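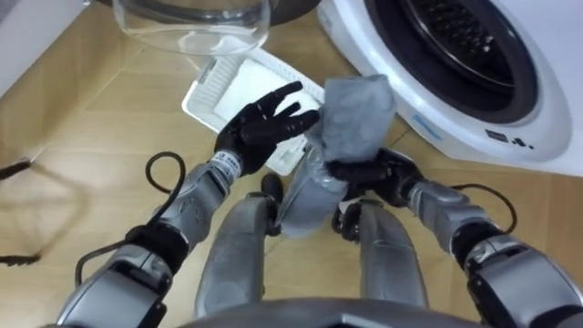

Ayanda Kruger
Wednesday, 14:10

Right, at the Lerora open day. Thread as I go, typing with one thumb so bear with me

1/ Queue out the door, only 16 let in per slot. Got the two o'clock. Coat on a hook, sticker on, in.

2/ Laundry demo first. Robot's down on the floor by a white front loader, door facing it. Grey cloth bunched in its right fist, left hand spread wide over the basket. White cloth folded in there already.

3/ Bigger hands than I expected. Black, proper fingers, thumb and all. Cables looping off both forearms, which I'd be forever catching on door handles

4/ Milan Goossens is doing the talking. Says cloth is the hard bit, never the same shape twice. A mug is a mug. A towel could be anyhting.

5/ Someone asked how many practice goes it's had. 964 with towels and cloths, he said, and that's only since they moved into the Skitdale building. Socks not started. Fair, I haven't mastered socks

6/ Asked about noise. Quieter than my fridge from where I'm stood, though the room is full of people going ooh

7/ Lieven Hendriks does the software. Very patient with a boy of 8 who wanted to know if it can do his school shirts. Answer: ironing no, carrying maybe. Boy not impressed

8/ No price. Asked twice. "Not a product yet." Ok

9/ Next room is the Uvero arm sorting bolts, much faster, much duller. Stayed a minute and went back to the washing

10/ Tea is free, biscuits gone by half past. Last slot is at 5 if your nearby, ask for Aisyah at the desk. They're doing another one in October

11/ Bus. Battery on 13%. More tonight if I can read my notes

Comments (3)

Vlastimil T.
Went to the morning one. Did you get to try the glove controller? Worth the wait

dewulf_fan
can it do a fitted sheet though. asking for everyone

Pegs and Line
Would want to see it empty the filter before I hand over any money

Contact | © Ayanda Kruger | Back to top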